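Workshop Tips: Picking a Gripper for Household Jobs (Before You Spend a Dime on One)

Posted 2022-11-04

If you have been reading this page for a while you know I came to robots by way of cabinet hinges, and I still think about them the way I think about a new chisel: what will it do for me on an ordinary day in an ordinary house? So for the past few weeks I have been trying out arms and fingers in simulation, doing the dull jobs a house is full of, doors mostly, with a few blocky things to pick up. It costs nothing but patience (and electricity), and you can't dent anybody's baseboards. 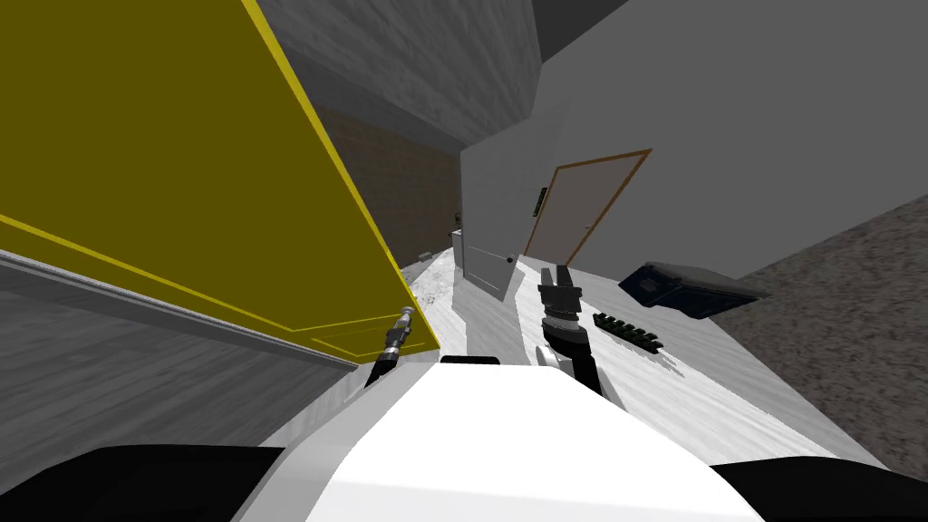 Reading time: 5 minutes

My first tip is to put two different grippers on the two arms and leave them there for a whole evening. I have a slim silver cylindrical one on the left, which I call the Strobel, and a black two-fingered one on the right, the Grovavar. With both in the same room and on the same body, you stop blaming the weather when one of them does better. I used to swap one gripper in and out on a single arm, and by the time I had changed it over I had forgotten what I was comparing, which my wife will tell you is how I shop for paint too.

Second, start with a big flat panel before you go anywhere near a knob. Touch the lower edge with the tip, back off, touch it again. You will learn more about how well your controller settles from that than from an hour of fancier stuff. If the tip wanders, slow the arm down first and fiddle with the gains afterward. I did it in the other order all through September and I would like those evenings back!

Third, keep notes on paper. I write the run number, the gripper, the arm speed and one plain word, good or bad or odd. I am up to run 776 now and the "odd" ones are by far the most useful to go back and read.

Now, a wrist camera. I put off adding one for ages, thinking the head view would do me fine, and for reaching across a room it does. Up close is another matter, and if you are going to try only one extra thing this weekend, try that.

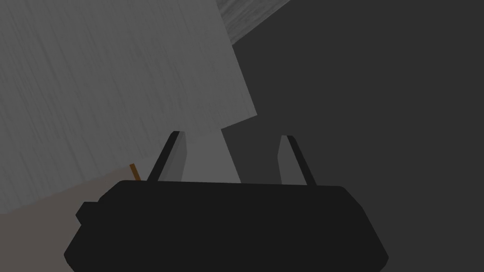
Maxine Hoani
Contributing Editor, Workshop and Garage

From down there you can see whether the open fingers have a face of the block between them or are about to bump a corner, and with a block set at an angle that is just the thing you need to know. Turn the wrist until the fingers agree with the block, and only then go forward. I also like to open the jaws to 80 percent instead of all the way. Wide open feels safer, but the fingers then have farther to travel, and any small mistake in your aim has longer to grow.

Plain gray things on gray tables are hard on a camera, by the way. If your software lets you change the lighting, try a side light before you go paying for a better camera. The folks at the Larkorier tool library over in Flusstead lent me a lamp for my real bench, and the same advice holds there.

Last of all, round knobs, the part people write to me about. Two straight fingers can hold one, but come at it square to the knob and a bit slower than you think you need to. Line up just underneath, check the gap, then lift into place and close. Rushing the lift is how I spoiled most of my early tries.

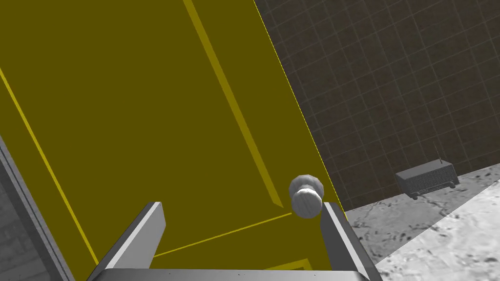
Fingers just below the knob on the yellow door.

If yours slips when it turns, try soft pads on the fingers before more squeeze. Pads are cheap, and on a real door they'll spare the finish as well. Next time I'll get into drawer pulls, so do send me your questions, and tell me what sort of handle you have at home.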